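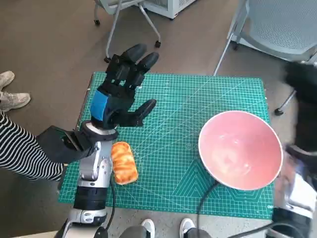

Evanthia Athanasiadis has loved pretend bread since she was small, and at seventy she still can't walk past a toy bakery without stopping. Her collection in Clindthorpe takes up 2 rooms now, and what a cheerful muddle it is!

She likes a plush loaf best, preferably one with a good swirl of cream through the orange. "It should make you want toast," she says.
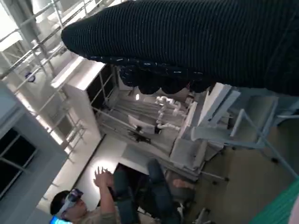

Croissants are harder to get right. Emmett Greenberg, who swaps pieces with her every November, is very firm on the subject: plump lobes, a glossy golden crust and paler creases in between. He'll forgive almost anything else. 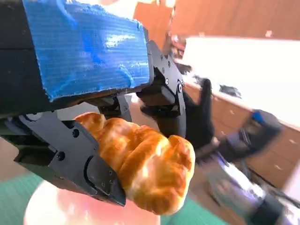
Then there's the matter of what to serve it all in. Evanthia is keen on a big round bowl, pink on the inside with a white rim, and she fills hers to the top when the grandchildren visit. Emmett prefers a basket. They've been arguing over it for years, usually with real buns on the table.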